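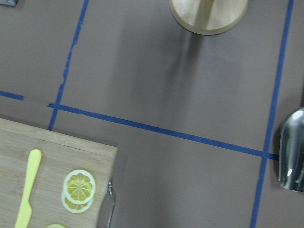 Whose Spot Is It? How People Claim Space at Shared Tables

Project report, Intro to Social Research

Why I picked this

My sister and I shared a bedroom until I was twelve, and for most of one summer there was a line down the middle of the carpet that neither of us was allowed to cross. (The door was on her side. You can imagine how that went.) So when our instructor, Raluca Jitaru, told us to pick an everyday habit and study it properly, I already knew what I wanted to do. I wanted to find out how people mark out their bit of a shared table, and what happens when somebody ignores the marks.

My project partner was Dineo Masilela, who did all the evening sessions at the Stumirley Library while I did mornings at the Cloutier building. We split the write-up too, but she wrote her own version and this one is mine.

What other people have said

There's a lot more reading on this than I expected! Most of it talks about "markers," meaning things like a jacket on a chair or a notebook left open. The basic idea is that a personal item works better than a generic one. A sweater says a person is coming back. A library magazine could have been left by anyone. I also read a bit about fences and garden borders, which was fun but didn't end up being much use.

What we did

We watched shared tables through most of April and wrote down each time a person sat down, what they put out first, and how far they spread. In total we logged 457 sittings, 245 of them at Stumirley and the rest at Cloutier. We didn't write down names or anything that would identify anyone. We also did 17 short interviews with people who were willing to talk to us on their way out.

I should say that our notes from the first few mornings are pretty rough. I hadn't worked out what counted as "spreading," so I was writing things like "bag, kind of far." Dineo made us a coding sheet after that and it got much better.

What we found

Bags came first. In both buildings the most common opening move was a bag on the next chair, even when the place was almost empty. After that came laptops, then drinks. People put the drink at the outer corner of their area, and once I'd noticed that I couldn't stop seeing it. It's like a little flag.

The other big thing was that people nearly always respected each other's edges, and they did it without talking. If someone's papers drifted over, the neighbor would shift their own stuff an inch or two and carry on. I only heard one person ask out loud for more room, and she apologized twice while doing it.

In the interviews we asked if people would like tables with the spaces already marked. Opinions were split. One man at Cloutier said he'd love it, he was sick of elbows. A woman at Stumirley said it would feel like a parking lot. I'm closer to her side, although strips of blue tape across a tabletop do make it very clear where one area stops and the next one starts, and I can see why that would be restful.

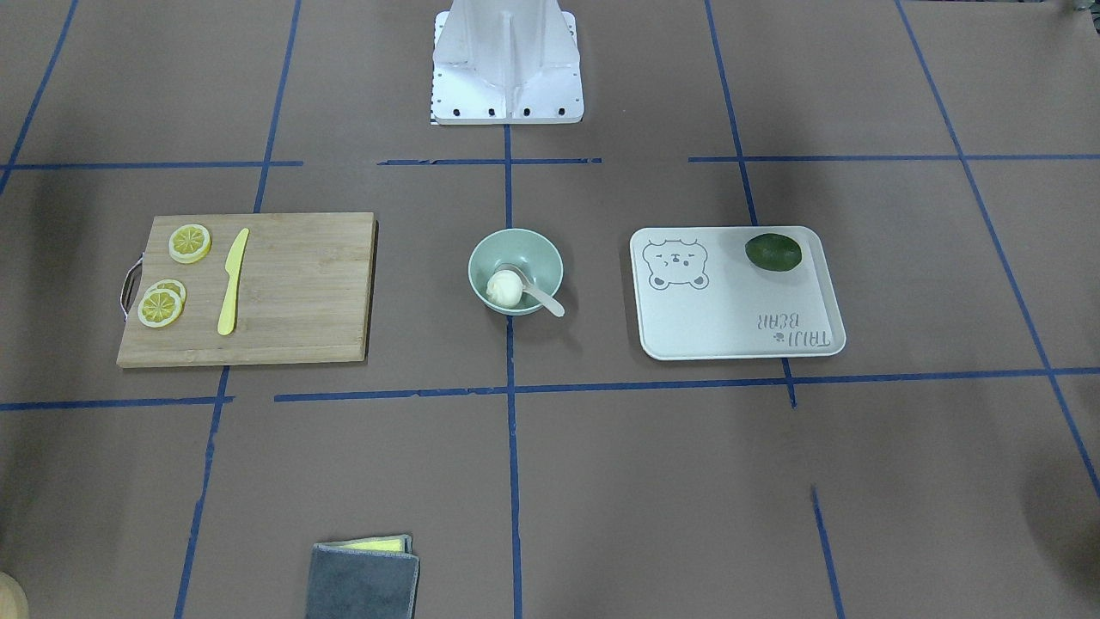
Problems and what I'd change

We only looked at two buildings, both in Larstead, and both are places where people are already trying to be quiet and polite. A cafeteria would probably look totally different. I wanted to add the bus station café over in Flolton but the travel ate up too much time.

I also think people noticed me. I'm not very subtle with a clipboard.

If I did it again I'd do the interviews first, then build the coding sheet from what people told us. And I'd write less! My first draft was over 3,000 words and Raluca very kindly suggested that I lose the section on hedges.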